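Plastic Boxes, Wrappers and Other Things You Are Told to Save
Kitchen tips, tested by a doubter
Prapai Intarasuk

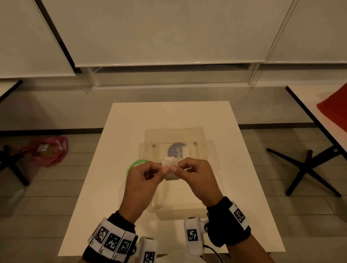 Every spring somebody sends me a list of clever uses for clear plastic food containers, and every spring I try a few and throw most of them back. The lists assume you have a spare afternoon and a craving for more small boxes. I have neither. What I do have is a white table, which I recommend for this kind of sorting. A see-through container with a round blue logo on it is easy to find on any surface, but a small white scrap of something crumpled and slightly translucent will vanish on a white tabletop the second you let go of it, so pinch it between both thumbs and forefingers and decide what it is before it leaves your hands. Bright green crinkled plastic gives no such trouble.

Which ones to keep

Keep a box if the lid still snaps on at all four corners. Press each corner, turn the box over, shake it. Lids that pop open when you do this will pop open in a lunch bag too, and no rubber band is going to change your mind about it for long.

Don't keep anything with a crack. People say a crack is fine for dry storage. I stored rice that way one May and was picking grains out of the drawer runners into the summer.

Two sizes is enough. I went through my cupboard at the old place in Gruvville and found 37 containers and a great many lids, very few of them on speaking terms. I kept eight. I haven't missed the others.

Getting the labels off

The internet says peanut butter. Peanut butter does work on paper labels with soft glue, but you then have a box covered in peanut butter. Plain cooking oil does the same job. Rub it in, leave it while you eat dinner, scrape with an old plastic card, wash with dish soap.

If the logo is printed on the plastic, leave it alone. I have tried nail polish remover, which clouded the lid and took off half a letter. I have also tried the Plurari scrub pads a neighbor swears by, and they scratched the plastic so well that you could still read the name through the scratches. A printed logo does no harm to a cookie.

Getting the smell out

Baking soda paste, overnight: some help with onion, none with curry.
Sunshine on a windowsill: better than I expected on tomato stains, slow.
Crumpled newspaper with the lid shut: I'm told this is excellent. I tried it for two nights and got a box that smelled of onion and newspaper.
Vinegar and warm water, 300 ml of each, one hour: the one I still use.

If it smells after the vinegar, it goes to the garage for screws.

Thin wrappers and liners

Here I part ways with the thrifty crowd. Thin crinkly plastic that has touched meat, fish or anything greasy should go in the trash. You can't wash the folds properly. I know there are people who rinse these and hang them over the faucet, and I used to be one of them, and the faucet looked terrible.

Clean dry ones can be used once more, for wrapping a paintbrush between coats or lining the bottom of a seed tray. Then throw them out.

Check what you are about to toss before you ball it up, especially with small white bits. I have thrown away a measuring scoop, a drain cover and the little stopper for the salt shaker this way.

Recycling

Look at the number on the bottom and then look at what your town accepts, which may be less than the triangle leads you to believe. Mine takes rigid boxes but wants them empty and rinsed. It does not take film of any sort, green, clear or otherwise. Stuffing film inside a box to get it past them only spoils the box.

Should you buy matching ones?

Probably not yet. I priced a Panasiuk set at $44 and it had five boxes in it, two of them too small for anything but a boiled egg. The Plostari ones stack nicely and stain like a shirt. If you already have takeout or bakery boxes with decent lids, wear those out first.

One exception is the freezer. Thin food boxes get brittle in there and I have had corners break off in my hand. For soup I use 900 ml tubs with thick walls, filled to an inch below the rim, with the date on masking tape. Permanent marker straight on the lid is supposed to wipe off with rubbing alcohol. On two of my tubs it did. The third one has said "lentil" for years and has had chili in it most of that time.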